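Rust streaks on corrugated panel under a rail, worth treating?

The metal lining in my Praltville workshop has faint rust-colored streaks near the top of a few ridges. Humidity sits at 87 percent in December. Sand and coat, or leave it?

vurina_38

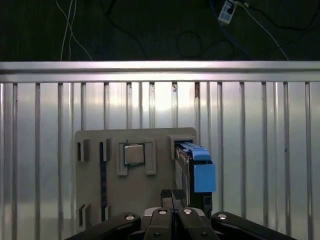
harasym
Wipe a streak with a damp rag first. If it comes off and the coating is intact, it was carried there from a fastener or filings. If it stays, sand to bright metal, zinc primer, topcoat.

prestach
Run a dehumidifier. Mine is 110 volt, works fine.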